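Octubre – Redacción de Samir
Imprimir | Enviar por correo electrónico

El último apicultor de Tositz no quiere ser el último de nada

Recibe en la cocina, con la radio puesta y sin intención de apagarla. Lleva once años con las colmenas y otros tantos oyendo que aquello no tiene futuro. «Mi cuñado me lo dice cada Navidad – y luego se lleva 3 tarros», comenta mientras busca dos tazas que hagan juego. No las encuentra.

Empezó por culpa de un curso en Zaltport al que se apuntó creyendo que era de carpintería. «Había cajas de madera en el cartel. Nadie me habló de lo de dentro». Se quedó porque la matrícula no se devolvía.
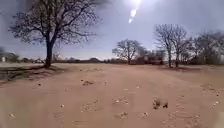
El primer año no sacó miel ni para el desayuno. El segundo, vendió toda la cosecha a una tienda de Skoltent que la etiquetó como «néctar de autor» y le puso un precio que él todavía pronuncia en voz baja. «Yo no soy autor. Las autoras son ellas, y no cobran».

Ahora discute con la cooperativa por una factura de 2390 euros en tarros que llegaron con la rosca equivocada. Las tapas giran, dice, pero no llegan a ninguna parte, como la negociación. 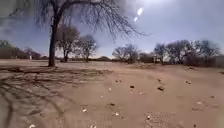
Según su mujer, que interviene desde el pasillo, la culpa es de quien firma los albaranes sin gafas. Él baja un poco la radio para oírla mejor y la vuelve a subir enseguida.

De las picaduras habla poco. Del papeleo, mucho: el registro, el libro de explotación, el formulario que pide adjuntar otro formulario. «Una abeja te pica y se acabó. La administración repite».
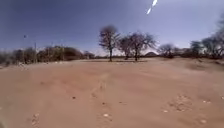 A los jóvenes que le piden consejo les recomienda empezar con 2 colmenas y un vecino paciente. Si el vecino no es paciente, miel. Si es diabético, ya verán ellos.

Antes de despedirnos saca un tarro de la despensa y lo envuelve en papel de periódico. Lleva la tapa sujeta con cinta adhesiva. «Llévelo derecho», advierte.

Imprimir | Enviar por correo electrónico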